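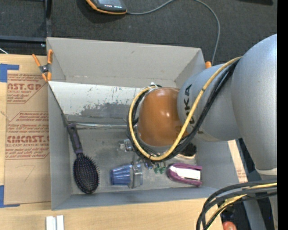 Hairbrush in the gray box, handle end up toward the corner

How do you clean a hairbrush before donating it?

Jintana Noiphan
I'm sorting our bathroom drawers into a big gray box and I love how fast it's going! One brush has a black handle with purple panels and a hole near the end – too nice to toss. What's the best way to get it properly clean? I have 32 things to get through by July.

3 comments · 10 shares

Minda
Oh, brushes are so satisfying! Pull the hair out with the tail of a comb, then swish the bristles in warm water with a squirt of shampoo. An old toothbrush gets right down to the base. If it's a cushioned brush, don't dunk the whole thing – water gets in under the pad and stays there for ages. Dry it bristles down on a towel overnight. And if it has a hole in the handle, whoever gets it can hang it on a hook, so good!

Linik
just call first, our thrift store won't take used brushes at all

Tudier
Same with ours, but my sister was thrilled to get mine. I'd wipe out the box too while you're at it.

Helpful? 200 likes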